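Chapter 5
The Container and the Small Object
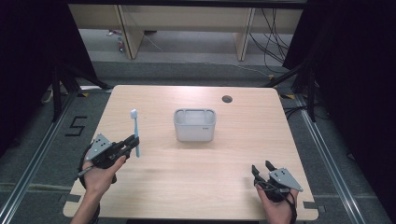
One reader of an earlier edition wrote to object that a toothbrush needs no container at all, that it can lie on the edge of a sink as it did in her grandmother's house, and that a textbook has better things to do than find homes for items that weigh less than a letter. The objection deserves a fair hearing. Much of what is sold under the name of home organization is a box for a thing that was doing no harm where it was.

Still, the toothbrush is a useful place to begin. It is long, light, and heavier at one end than it looks. Stand it in something shallow and it tips the container or slides down along the wall until the head rests on the rim. Lay it flat in a low box and the bristles touch whatever was put there before. A small white plastic box with an open top will take a toothbrush either way, and neither way is obviously right. Household manuals have been telling readers otherwise for a long time. The Groncombe Home Course, first printed in 1923, gave the matter one line: brushes upright, combs flat. It offered no grounds for the rule, and later manuals copied it without asking for any.

This chapter takes a slower route. We will ask what a container is supposed to do, and then check whether the usual ones do it.

5.1 Three claims made for containers

Sellers and advice writers tend to claim that a container saves space, that it saves time, and that it keeps things clean. Students should treat these as separate claims, because the evidence for each is of a different kind and some of it is poor.

Take space first. A box with rounded corners and thick walls holds less than the patch of shelf it covers. If the items inside could have stood on the shelf alone, the box has cost space. It earns that back only when it lets things be stacked, or when it stops them from spreading. Spreading is a habit of people, and a box is a weak cure for it.

The claim about time is harder to test. In the Sarmiento survey, which we will return to in Chapter 7, 60 households were asked whether their bathroom containers made things quicker to find. Most said yes. They were not timed. People who have just bought a set of boxes and spent an evening filling them are not likely to report that the evening was wasted.

As for cleanliness, the Irnonis catalog promises that frosted plastic "stays fresh." We do not know what that means. Cloudy walls can make residue harder to notice, and an open top lets in dust. A box that is never emptied and washed is simply another surface to clean.

5.2 Before you buy: the bare table test

The method used in this book is called the Lorno test, after the housing project where it was first taught. Clear a table. Put one container on it, and bring the objects meant for it one at a time. Place each object with one hand. Watch what the container does when the object goes in, and again when it comes out.

Do not begin with a full drawer. A full drawer hides bad fits, because everything is propped up by something else.

Terms to know before reading on: footprint, rim height, tipping load, resting surface.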